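October, workshop notebook, back on the prop for the Flolance lot

Anju Kanaujia rang just after four to say the cast of *Pridlow* have agreed to do the charity shop window after all, so the fake jukebox is back on! I'd already half stripped it for parts (my own fault for being tidy). Notes here so whoever is in tomorrow knows where I've got to.

The idea hasn't changed. Fans drop a coin in, press a button, and one of the soap's actors says a line in character and then thanks them for giving. We've got 7 voices promised and 4 recorded. The best one by miles is the pub landlady, who did hers in a single go and then asked if she could do a ruder one. We kept the ruder one. It is not going in the box.
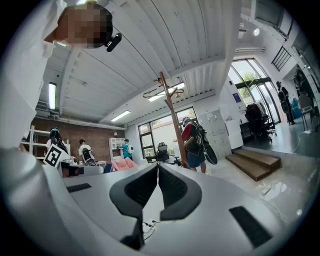 ## Coin slot

Still jamming on the old pound-sized tokens Garg sent us. I put 200 through by hand this morning, with the radio on, and the trouble is all in the bend below the slot. A bit of candle wax helped for a while and then made it worse. Going to open the bend out with a file and try again before I ask Garg for a new chute, as their last one took ages to come and was the wrong way round.

Also, the lid of the cash tin catches on the left hinge. Don't force it. I forced it.

## Sound

Much happier with this. Swapped the little speaker for the one out of the dead karaoke machine and you can hear the words properly now, even with the door open. The lines were all recorded at different levels (one was done in a dressing room, one sounds like it was done in a bucket), so I've evened them up by ear. Anju wants the theme tune underneath. I've said no until someone at the telly end puts it in writing that we can use it.
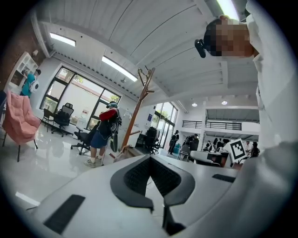
## Front panel

Jaltatent are printing the new front with the cast photos. Their proof had the landlady's name spelt two different ways, and they'd put the vicar in twice. Sent it back with scribbles all over it. They've promised another proof by lunchtime.

The buttons are in and wired, apart from number six, which plays number two's line. Probably me mixing up the browns and reds when I was hungry. 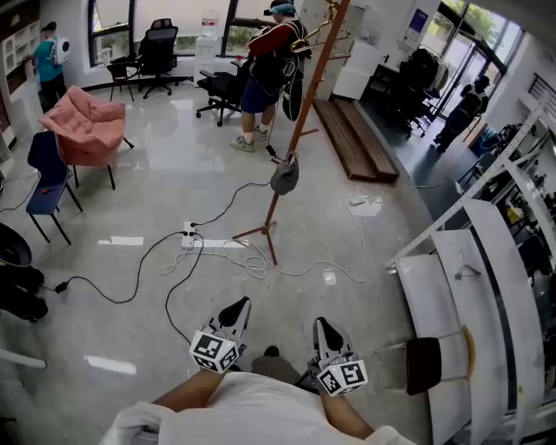 The shop is hoping for nearly 1,000 through the till over the run, so the money box needs to come out easily without taking the whole back off. At the moment it's eight screws, and the manager has already told me she won't be doing that every night. I'm thinking a little door with a cupboard lock. There's one in the drawer under the vice, no key, but I've got an idea where the key might be.

To do: file the bend, sort button six, chase the last three voices, ring Anju about the tune.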